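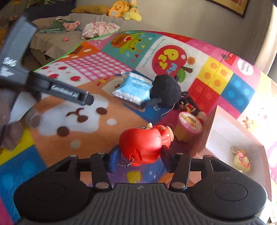
*Ívar Frandsen · Textiles and Soft Furnishings, Unit 2 · August handout*

## Reading a patchwork playmat

Bring this sheet to the practical session. We will be working from printed and pieced mats of the sort used on beds, sofas and nursery floors, and you will need the terms below for your sample book.

### Panels and prints

A patchwork layout is made of panels. The panels may be separate pieces of cloth sewn together, or they may be printed on one length of fabric to look like patchwork. The second kind is quicker to make and is common on children's goods. You usually have to turn the mat over and look at the stitching to tell which you have. Write "not known" if you can only see the top.

Prints fall into two groups for our purposes:

- **Feature prints** carry a picture or words. The green frog on teal and the red apple with "PIG" in yellow letters belong in this group. So does the line "We'll always be together".
- **Filler prints** repeat and have no main subject: polka dots, gingham, small apples, paw-print dots.

Fillers let the eye rest between the pictures. On the mat at the top of the sheet, note the pink-and-white gingham and the light blue dots on blue. Both use two close or simple colours, and neither competes with the apple or the frog.

### Direction

Lettering and figures have a right way up, while dots do not. When you plan your own layout, decide first whether it will be seen from one side or from all four. A mat draped over a sofa is mostly seen from the front. One on the floor is seen from everywhere, so turn some of the feature panels.

### Quilting

Quilting holds the top, the wadding and the backing together. Lines spaced too far apart let the wadding shift in the wash. Check the wadding maker's maximum spacing before you mark out.

### Loose items

Clear toys, keyrings and anything with a chain off the cloth before pressing or measuring. Metal chain can snag a quilting stitch.

### For your sample book

1. Sketch a layout with at least two feature prints and four fillers.
2. Label each panel by type and ground colour.
3. Mark direction with an arrow.
4. Add a finished size. The class sample is 660 mm square, excluding binding.

Reading: Kusuma, chapter 11.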